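The Brudell gripper is a two-finger parallel gripper for robot arms, sold by Derkach, a firm based in Sirkville. It is marketed for office tasks such as shelving folders.

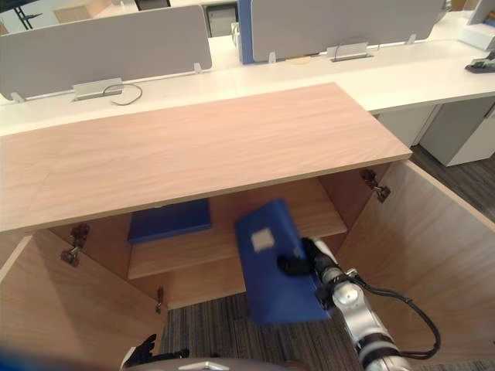
Derkach claims a success rate that outside testers have not matched. Ashley Ashworth, who compared it with the older Jusow model over 636 grasps, found a gap of about 3 points, too small to support the claim. Only 40 of those grasps used thin objects, and the raw logs remain unpublished.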